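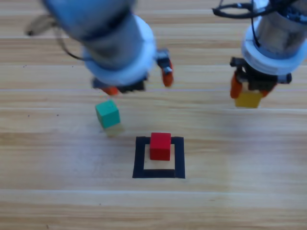
Wanpen Wannasri replied that a tabletop doesn't go sticky on its own and asked what had been put on it. She wanted the finish name off the can, plus whatever cleaner was in use.

Ticket: light wood top, tacky surface
Product: Jirnell clear table finish
Status: open

Finish is Jirnell clear, two coats, put on in February. Cleaner is Pekico spray, used as the label says. The cubes get left on the wood between uses, the green, the red and the yellow, and the complaint is that they stick a little when you pick them up. I'm told this is "normal curing." The can says 16 hours. I have my doubts.

Tried so far:
Wiped with plain water, let dry overnight. Still tacky.
Stopped using Pekico for 9 days. Maybe slightly better. I wouldn't swear to it.
Washed the cubes in dish soap. No change that I could feel.

Nov 24, 2024
Support now says the black square outline could be the cause, as some tape adhesives soften a clear coat. Fine, but the tackiness is also at the far end, well away from the outline. Asked them to explain that. Got a link to the care page, which I had already read.

Duangjai Rattanakul wrote back suggesting a light sanding and one thin coat over the grain, and said the second coat probably went on too soon. Possible. It went on after 11 hours and the can allows for that, so either the can is wrong or she is.

Will sand a patch on the underside first. Not touching the top until I see that patch dry. Please leave the ticket open.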